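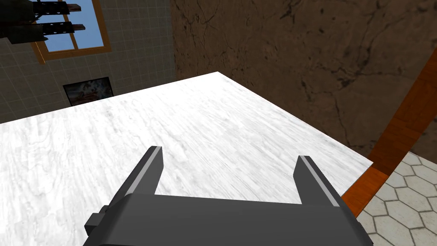

White marble tabletop.

How to clean a marble table and take out stains

By Trinh Tăng
November 19, 2020

My husband and I bought our marble table second-hand in Gotdale, and in the first month I made three mistakes with it. I used vinegar, then I used a scouring cream, and then I left a cut lemon on it during a long phone call. Since that time I have learned how to treat the stone properly, mostly from Thu Trương, who restores floors and counters in Jumcombe and was patient with my questions. I write down the method as I do it at home. It is for natural marble only. Quartz and ceramic tops with a marble pattern need other care.

What marble does not like

Marble is mostly calcium carbonate, and acid eats it. Lemon juice, vinegar, wine, tomato sauce, cola and many bathroom cleaners leave a dull mark within a few minutes. This mark is called an etch. A stain is a different problem: it is a color which went down into the pores of the stone. Before you start any work, find out which one you have.

Put your face near the table and look along the surface toward a window. If the spot is lighter and has no shine, it is an etch. If the shine is still there but the spot is darker or has a color, it is a stain. Some spots are both, red wine for example, and then you treat the stain first.

Daily cleaning

You need a soft cloth, a second soft cloth for drying, warm water and a dish soap with neutral pH.

1. Remove crumbs and sand with a dry cloth. Lift them, do not push them across the table.

2. Put a few drops of soap in a bowl of warm water. Too much soap leaves a film, and the table looks gray.

3. Wring out the cloth well and wipe. Work in one direction.

4. Rinse the cloth and wipe again with clean water.

5. Dry the table at once with the second cloth. In my town the water is hard, and if I let it dry alone I get white rings around the place of the glasses.

If you prefer a ready product, take one which says on the label that it is for natural stone. I use the Lavora stone soap. It is not cheap, but one bottle has lasted me since April.

Testing if the table is sealed

Pour a spoon of water on a corner which you do not see much. Wait ten minutes. If the drop stays high and the stone under it has the same color as before, the seal is good. If the stone became darker, the water went in, and you should seal the table again. Please wait until the dark spot is completely gone before you do it. On a thick top it can need a full day.

Taking out a stain with a poultice

A poultice is a paste that you leave on the stone. While it dries, it pulls the dirt up out of the pores. It sounds old-fashioned but it works better than rubbing.

You need:

Baking soda, or white kaolin powder from a stone shop
A liquid, see below
Plastic wrap
Painter's tape
A plastic scraper, or an old bank card

The liquid depends on the stain.

Coffee, tea, wine, fruit: hydrogen peroxide from the drugstore, the weak kind. On dark marble do not use it, it can make the stone lighter.

Oil, butter, hand cream: plain water with a little dish soap. If this is not enough, acetone with kaolin powder, with the window open and no flame in the room.

Ink: peroxide on light stone, acetone on dark stone. Test first.

Rust: do not try at home. The products for rust usually contain acid, and you will exchange a brown mark for a dull one.

The steps:

1. Wash the spot and dry it.

2. Wet the spot with distilled water. This helps the poultice to pull from the deeper part.

3. Mix the powder with the liquid until it is like peanut butter. If it runs, add powder.

4. Spread it over the stain, as thick as your little finger, and go a bit over the border of the stain on every side.

5. Cover it with plastic wrap, close the sides with tape, and make a few small holes with a needle.

6. Leave it for 24 hours. Then take off the plastic and let the paste dry by itself. When it is dry it becomes lighter and begins to crack.

7. Take it off with the plastic scraper, wash with water, and dry.

Look at the result only the next day. Fresh after the washing, everything looks darker than it is. A coffee ring was gone for me with one poultice. The oil stain from a candle holder needed 3 of them, and I left the table to rest a day between each one.

Repairing a small etch

For a polished table, you can buy marble polishing powder. Put a little on the spot, add water, and rub with a damp felt pad in small circles, with an even pressure, for two or three minutes. Wipe it and look. Repeat if needed. The powder from Cloutier comes with its own felt pad and I could not see a difference between it and a more expensive one.

If you can feel the etch with your fingernail, powder alone will not be enough. Mrs. Trương uses wet sandpaper in several steps and finishes with grit 2000 before the powder. I tried it one time on the underside of a broken shelf and I saw how easy it is to make a hollow. For the middle of a good table I would call a person with the right machine. Ask for the price before. The offer I received for our complete top was 1457 dollars, including the edges, and I decided that I can live with the lemon.

For a honed (matte) table do not use polishing powder, you will get a shiny island. Rub the spot softly with a honing pad made for this finish, and stop often to compare.

Sealing

The sealer goes into the pores and gives you more time to wipe before a stain is made. It does not protect against acid, and many people misunderstand this part.

1. Clean the table and let it dry overnight.

2. Put on thin gloves. Open a window.

3. Spread the sealer with a white cloth, one part of the table after the other.

4. Wait as long as the label says. With mine it is 14 minutes, and I use the kitchen timer.

5. Wipe off everything that stayed on the surface. If a sticky film is left, put a little fresh sealer on a cloth, rub the film with it, and dry immediately.

6. Do not use the table until the next day.

How often depends on the stone and on your family. I make the water test in spring and in fall, and seal only if the drop goes in.

Small habits

Coasters under every glass, also water. A wooden board under anything you cut. A trivet for the teapot, because quick heat can crack the stone near a vein. Felt under vases, and check the felt sometimes, as a grain of sand in it will scratch a circle. If wine falls on the table, press a paper towel on it and do not wipe, wiping makes the spot bigger.

For white rings from hard water I first try only a dry microfiber cloth with some pressure. If the ring does not move, it may be an etch, so look again along the surface toward the window and continue with the polishing part of this page.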